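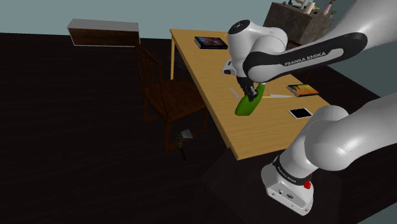 September 21, 2019. Spent most of the morning on the sermon archive for the Multura church channel, and I'm further along than I thought I'd be. The platform has put a second warning on the account, this time over a healing service from January, and the elders want to know what else in the back catalogue might get us into bother before anyone sits down to write an appeal. So I've been going through the uploads with the spreadsheet open, giving each one a colour. Green means leave it up, and I mean a proper bright green, the green of that bottle shape in the gripper over the table, because the pale one I used last week vanished completely on Nicanor's laptop and he thought I'd skipped half the rows!

Total on the channel is 2,123 videos, going back to when the Prundska congregation was still filming on a tripod at the back of the hall. I've done the longest ones first. Most are fine. Long prayers, a lot of singing, notices about the car park.

Flagged so far: 18. Of those, 10 are the same sermon cut up into clips by whoever ran the page before us, so really it's one decision to make and then a lot of clicking. The sermon itself is the one on other faiths. I listened twice. Read as a whole it's a fairly ordinary call to pray for your neighbours, but the clips start halfway through the argument and sound much harsher than he meant. My vote is to take the clips down and keep the full recording up with a short note. Nicanor Figueroa disagrees — he'd pull the lot until the appeal is heard — and I can see why, he's the one who answers the emails.

Healing videos are trickier. Two of them have a caption telling people they can stop going to the doctor. The preacher never says that anywhere in the service, I checked, so the caption was added afterwards. Have asked the Aravena branch whether they still have the originals without text. No reply yet.

Other bits. The transcripts from Custari are decent for English and hopeless once the choir comes in (it gave me "holy gravy" for an entire chorus). Need to turn that off for the music sections. Also the appeal form only gives you 30 days from the warning, so the letter wants drafting this week even if the list isn't finished.

To do: the short clips from the youth weekends, ring Aravena again, change the amber in the sheet to something I can tell apart from the orange.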